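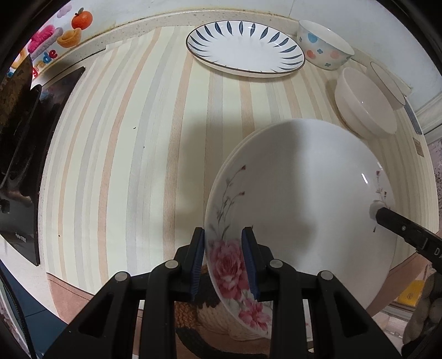 Bisolach Shared Kitchen & Tool Library | Robotics Night Crew

I want to argue for something a bit unfashionable, so bear with me. If you're going to teach a robot to handle dishes, you should do it with your own hands, on the ugliest and most ordinary crockery you can find, and you should put the joystick away for as long as you possibly can.

I came to this the slow way. My first go at teaching a machine anything was with a remote rig called the Jarman, which had two levers, a foot pedal and a little screen that made me queasy. You sat in one corner and the arm sat in the other, and you tried to pick up a cup. I did 135 tries on it over one long winter and I'd say I was fond of none of them. Everything I showed that arm was timid. I'd creep up on the cup, stop, creep a bit more, squeeze too early, let go, start over. And of course the arm learned to do exactly that! It was a perfect student of a terrible teacher.

Then we switched to hand-held grippers, one for each hand, and my whole attitude changed in an evening. You hold the thing, you close the fingers on the rim of a plate, and you feel the plate. You feel it start to slip before it slips. I've been picking up plates since I was tall enough to reach the bench, and all of that old knowledge that I couldn't put into words if you paid me goes straight down my arms and into the demonstration. With the levers, it got stuck somewhere around my elbows.

Now, the usual complaint is that hand-held showing is messy. People's wrists do things a robot's wrist can't. Your hands wander, you reach across yourself, you do a funny little flick at the end when you set a bowl down (I do, anyway, and I can't stop). All true. Some of what you record will be no use to any arm on the market. Our own Ora software threw out a whole batch of mine last June for being too quick, and I was a bit wounded, to be fair. But I'd still sooner throw out some fast, natural, confident showing than keep a mountain of the nervous kind.

And please, use real dishes. I've sat through demos where every cup is the same grey plastic cup, standing on the same grey mat, and the robot is brilliant at it, and then someone brings in their nan's serving plate with the roses on it and the poor machine has no idea. A kitchen has plates that are shiny in one spot and in shadow in the next. It has an oval one and a deep one and a bowl that goes with nothing else you own. It has a stripy cloth under the lot. If the colour or the pattern is enough to throw your robot off, I'd want to find that out before anybody relied on it to clear up after tea.

There's a fairness side to this as well, and I think it gets skipped. Driving an arm by remote takes training. On the Jarman it was 7 sessions before you were allowed to record anything that counted, which meant the only people doing the teaching were people with spare evenings and a taste for fiddly controls. Anyone who's ever set a table can pick up a hand gripper and be showing something worthwhile before their coffee's cold. I'd like the robots of the future to have learned dishes from people who do a lot of dishes. That seems like a pretty modest wish.

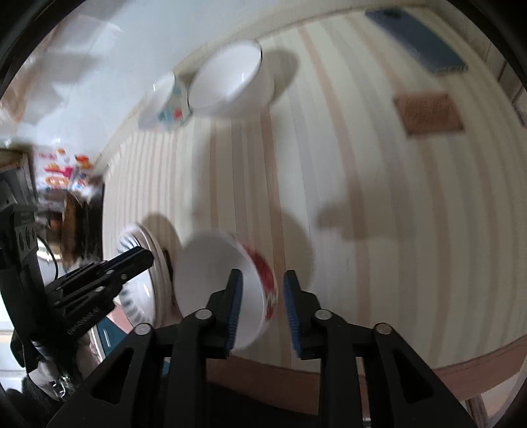 Dindetti wrote back to an earlier draft of this to say I was being unfair to remote control, and that with levers you at least know the arm can do what you've shown it, since the arm is the one that did it. With hand-held tools, the argument went, you're making a promise on the robot's behalf and hoping it can keep it.

It's a good point and I've chewed on it for a week. I'd even go partway. For anything heavy, or hot, or up high, I'd want a person well back with a set of controls, and I'd put up with the timid driving. And I can see doing a short round by remote at the end, on the arm itself, to check that the promise holds. What I won't budge on is the order. Hands first, lots of hands, different hands, left-handers too. Levers later, and only where they earn their spot.

Our total across both methods is 1,395 recordings at the moment, and if you ask me which ones I'd save from a flood, it's the hand-shown ones, funny little flick and all. I'm still trying to lose the flick, mind you. Next time I'm going to try stacking with my off hand leading and see if it goes away by itself.

1,948 views | 7 comments | Share this

Contact the Robotics Night Crew | © 2018 Bisolach Shared Kitchen & Tool Library | Back to top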